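15th November

Trial kit from Cedier, second session. Béla Szűcs on the laptop, me on the e-stop and writing. Loan runs out soon so we want a yes or no for Hajdu, no more "looks promising".

Setup went faster than in October. Board bolted down, arm base on its plate, calibration wizard passed on the 2nd try. First try it complained about the tool length. Manual still gives the length for the short rod, we have the long one. Typed ours in by hand. Told Cedier about this last month, no fix in the new PDF.

Job for the morning: push blocks with the rod, text command in, motion out. Their sales sheet calls it "tabletop language control". Commands kept dull. "Push the blue cube left." "Move the green cylinder to the yellow heart." Speed limit at the factory value, didnt touch it.
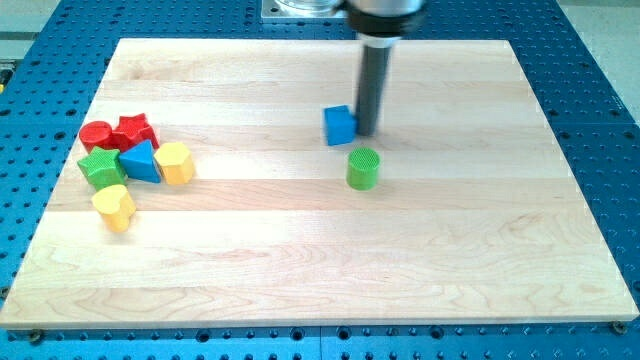

10 runs on the blue cube, 6 good by our rule (ends up on the correct side, nothing else moved). Of the bad ones, 3 were the same thing: rod comes down too near the corner and the cube spins in place of sliding. The last one it just sat there above the board until timeout. Log says "target ambiguous". There is only one blue cube. The prism is blue too, maybe that's it. Try again with the prism taken off.

Star next to cylinder, both red, is going to be nasty. Rod can't get between them when they touch. Béla wants to see if it's smart enough to come in from the far side. I'd bet no. Not run yet.

Stuff I like: restart after e-stop is quick, one button, keeps its calibration. Cable exit is sensible. Logs are plain text, can be searched.

Stuff I don't: license check wants the network at every start. Veltavel's kit doesn't do this. Price for the seperate vision add-on is still "on request", asked again.

To do
- rerun cube with approach offset bigger, same start pose
- star/cylinder pair, both sides
- get the Drarham quote for the same arm w/o software
- Béla: send corner-spin logs to Cedier support
- find the other hex key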